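Home | News | Workshop | Guides | Contact

Filed under: Robots & Rules

New handling rules for hand-held grippers land in June

May 9, 2019
3 min read

So the new Bevar handling guide is out, and I spent most of last night with it and a pot of coffee. If you do home recording work with hand-held grippers (and I know plenty of you reading this do!) it takes effect in June, and there are a few things in it you'll want to sort out before then.

The guide covers cloth work only. Shirts, shorts, towels, bedding, that kind of thing. Hard objects get their own document later in the year, or so I'm told. It was put together by Bevar with help from the Hutotley test house, and it replaces the loose set of tips that has been floating around the Skustent project pages forever.

The big change is the two-point rule. When a garment is being stretched or squared up on a flat surface, both grippers have to have hold of it before either one pulls. I've been guilty of getting one side and yanking, I admit it, and the guide flat out says those takes should be thrown away. It also wants you to grip at a hem, corner or gathered end where you can, and to stay off zippers and buttons.

Next up, fingertip pads. You now check them before every session and wipe them down after 100 folds, and you write it in the log. That one's going to annoy people. I like it, though, because I've lost whole afternoons to slippery pads and only worked out why when I was packing up.

There's also a nice little section on the place you're working in. You do not have to strip the bed or clear every pillow away, and patterned covers are fine. Piles of other clothes can stay nearby as long as they're off to the side of the piece you're handling. I was so happy to see this! The old tips had people working on bare white sheets, and no home I've ever set foot in looks like that.

What I don't love is the paperwork. There are 13 checks on the session sheet and 4 of them ask for pretty much the same thing in different words. I called Kamrul Samarakoon at Hutotley about it and he was very good-humored. "We'd rather you tick a box twice than skip it," he told me, and he said the sheet will get a trim if enough people write in. So write in, please. The form number to quote is 3705.

Sasaki, who run the training days, are already teaching the two-point rule in their beginner class, and anybody with an older certificate can sit a short refresher. It's free until the guide kicks in. I've put my name down and I'll post my notes once I've done it. 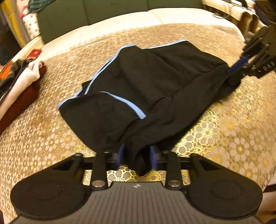
Both grippers on the garment: one at the far corner, one at the gathered end.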